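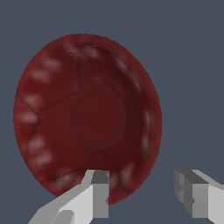
*Slide 1. Dark red bowl, computer-rendered.*

**Opening (keep it under a minute)**

- Say hello, thank Rin Higuchi for the slot, skip the bio.
- Question for the room: who has seen *Piner* twice? Wait for hands. I have, and I liked it less on Wednesday than I did in May.

**The lead performance**

- Van Damme is getting called "fearless." Ask what that means. She cries in four scenes and shouts in two. Is that courage or scheduling?
- Her best work is the train platform, where she reads a timetable and says nothing. No review I found mentions it.
- Read the voicemail line aloud, flat. It holds up. Then ask why the score comes in on top of it.

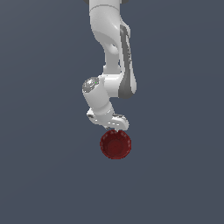
**Length**

- The movie runs 113 minutes. The festival cut ran 100, and I still don't know what the extra 13 are for. The director says "breathing room." I counted two more dinners.
- Compare *Gevadum*: same themes, smaller cast, and the sister gets an ending.

**Awards talk**

- Careful here, some of them voted for it.
- Physical change gets noticed because it's easy to notice. She lost weight, he learned the cello. Fine. Did either one make you believe the marriage?
- I didn't, until the last ten minutes. Admit that.

**Questions**

- If someone brings up the book, I've read the first 60 pages. Say so.
- Clip is cued to the platform. House lights at 50 percent, please.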